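Visit notes, Hervieu open lab, Custville, September

The Hervieu lab in Custville opened its manipulation hall to outside visitors for one afternoon. I attended on behalf of the Pomell integration group. The tour started at 1:30 p.m. and was led by Beril Bilgin, with Margaux Langlois answering questions on control software.

## Hall layout

The hall holds a row of fixed stations along one wall. Each station is assigned to one class of object: rigid boxes, cloth, cables, and thin flat items. Visitors stood behind a taped line and could watch the wrist camera feeds on a monitor at the end of each bench. Noise was low enough to talk over.

## Thin flat items

I spent most of my time at this station. The task is to pull a plastic card out of a clear sleeve and put it back. Bilgin said the removal is the easier half. On insertion, the lip of the sleeve tends to fold inward, and the card then pushes the whole page down.

Each trial is operated by a person first, and the recordings are used to train the policy. The current set for this station is 400 recordings. Keegan Nguyen, one of the operators, wants 500 before the next training run. Langlois would prefer to stay at 400 and throw out the weak ones.

Two points from the discussion apply to our own work:

- Glare on the sleeve changes with small movements of the wrist, so the lab varies the lighting between sessions.
- Pad wear is checked by hand at the start of a shift. There is no automatic check.

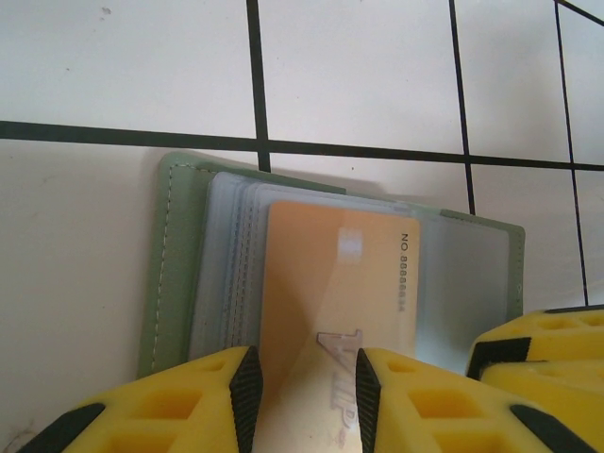
Grip force was the subject of most visitor questions. Langlois said the force limit is set per object class and is not adjusted during a grasp. Solange Boyer from Jikthorpe asked about slip detection. The lab has tested 3 methods and has not adopted any of them.

## Follow-up

Bilgin agreed to send the pad replacement procedure. I asked for the failure log as well, and she will check whether it can be shared. Tien-fu Shek is to compare their force limits with ours once the documents arrive.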